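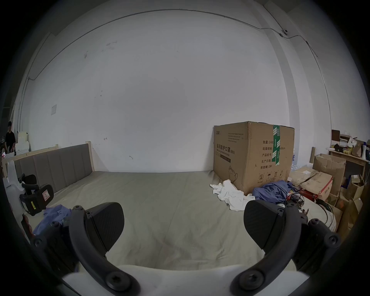 Planning the kit budget: speaker notes
Kalusow site, February session, 25 minutes plus questions

Opening
Say who I am and which site. I look after the equipment budget, so no arm kinematics today. This talk is about what we bought to collect cloth handling data, what we forgot to put in the plan, and what we are asking for next.
Ask for hands up: who has a line in their budget for cables? Wait.

What we priced first
Grippers, obviously. We had quotes from Stasiv and from Zollunen. Stasiv was cheaper per unit but sold spare fingers only as a full set. Zollunen came in at 2606 per pair with spares priced singly, and that is what we went with.
Lead time was 30 working days. Put that in the plan as a date, or it gets lost.

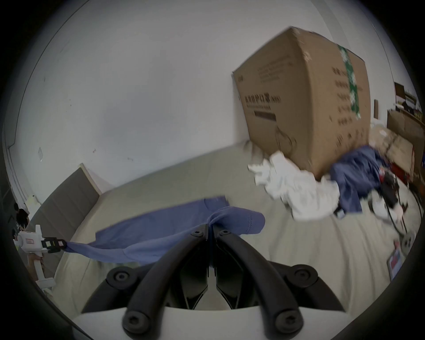
What we left out
Fingers, pads and screws. Treat them as consumables. We now hold one spare set for each pair in use.
Chargers and leads. Our first order had none beyond what came in the box.
Cloths. They cost next to nothing, but they still need a code to be booked against.
Furniture. The bed and headboard went through a different budget and took longer to approve than the grippers did. Pause here, Ultthorpe had the same trouble.
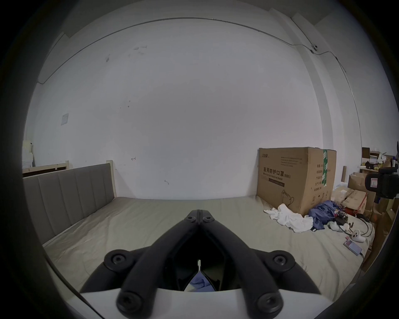 Slide 3: Bed station with gripper, controllers, phone and board.

Go through the small items slowly. Controllers, phone, wiring. Each one is a separate purchase with its own supplier, and in our first plan they were all under "sundries". The finance office sent it back, quite rightly. The revised list ran to 43 lines.
Storage also belongs here. Allow shelf space before the delivery date.

One hand or two
Main decision for next year. Single-gripper work is cheaper and easier to staff. Folding a sheet needs two. If you think you will want two-handed work within the year, buy the pair at the start, as the second unit cost us more when ordered alone.
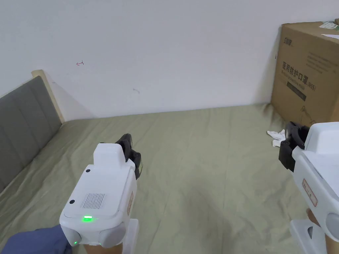

Slide 4: Two handheld grippers over the bed, each held in a hand.

What we are asking for
Two more pairs, spares to match, and a repair line kept apart from new purchases. Ultthorpe to share the spares if they choose the same model.
Leave the cost table up during questions. If asked about leasing: we got one quote, it was worse over two years, figures on the handout.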